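Jokska opens its setup notes for the Mullonent two-arm cell

26/08/2018 -- We're putting our whole setup routine for the Mullonent cell online, free. I've been running it since July and I love it! It's 18 steps on 3 pages, and the cup handoff is the bit I'd start with.
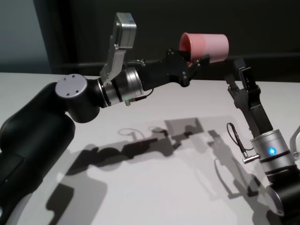
Tandola wrote back that their crew would check the cable slack before any handoff, and wanted that step moved up to page one. Done -- good call.

Next come the finger pads. Wipe them, line them up, then snug the linkage screws (a hand driver is plenty).

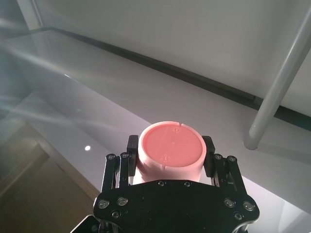 We redo that every 2000 grips, or sooner if a cup starts slipping.

After that I set the table spot, so both arms agree on where the middle is.

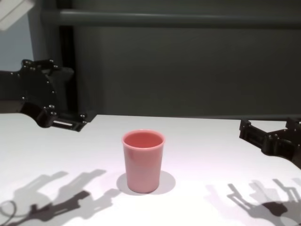

Save that position under its own name, please! I once wrote over mine and lost a morning.

Last up is the flipped cup, which has its own grip height. 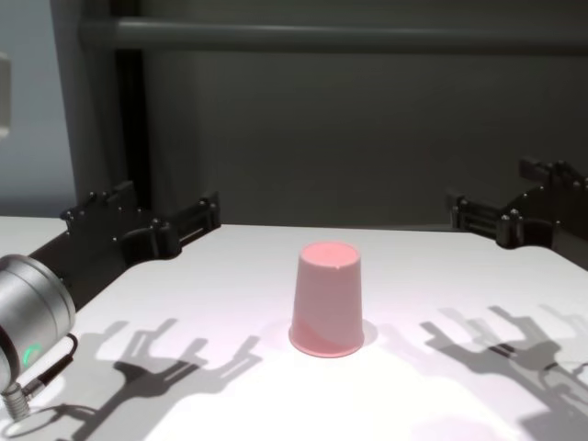
Run it slow, then at full speed. Mondal has the notes too, and a printed copy is yours if you write to us.

Recent news
Mondal joins the Mullonent test group
146 spare pads back in stock

Search news Go
We use cookies. OK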